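NOTA DE PRENSA

Un brazo que aprende a no tener prisa con los cables

Viernes, 9 de octubre de 2020 – Soy Vitalii Sirko y en Stellgate me han dejado escribir a mí la nota de prensa, así que va en primera persona y con algún que otro paréntesis. Hoy publicamos Utero, un método para que un robot manipule cables blandos sin conocer de antemano su rigidez, ¡y tenía muchísimas ganas de contarlo!

Quien haya montado un armario eléctrico sabe de qué hablo. Coges un cable por una punta y la otra se va por donde le da la gana. Para una persona es un fastidio pequeño; para un robot que calcula su trayectoria como si todo fuera rígido, un desastre. Utero hace otra cosa: mueve la pinza un poco, mira cómo responde el extremo libre, corrige su modelo del cable y vuelve a mover. Lo repite 4 veces por segundo, con una sola cámara y sin sensores de fuerza.
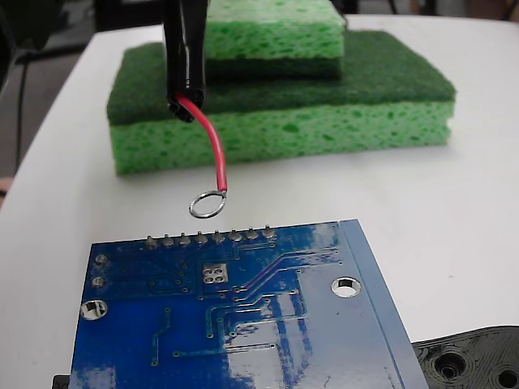

La pinza sujeta un cable rojo con terminal de anillo, suspendido sobre el borde de una placa azul. Foto: Stellgate.

Para el estudio probamos 27 cables de distinto grosor y longitud. Con 16 de ellos el método llevó el terminal a su sitio en todos los intentos. Con los demás hubo de todo, y los peores fueron los muy cortos, que apenas se doblan y le dan al modelo muy poca información (llevo desde julio peleándome con ellos y ahí sigo). Los fallos también van en el artículo, con sus datos, porque a mí me habría venido de perlas leerlos cuando empecé.

El trabajo lo hemos hecho con Prantl, que puso la parte de visión, y con el laboratorio de Cirkholm, donde repitieron los ensayos con otro brazo y otra iluminación. Sus resultados salieron muy parecidos a los nuestros – menudo alivio, la verdad.

El código y los registros de los ensayos se pueden descargar desde hoy en la página del proyecto. La siguiente fase durará dos años y se centrará en atornillar el terminal una vez colocado, que es otra guerra.

Contacto para medios: Vitalii Sirko, equipo de manipulación, Stellgate. Hay vídeos y más fotografías a disposición de quien los pida.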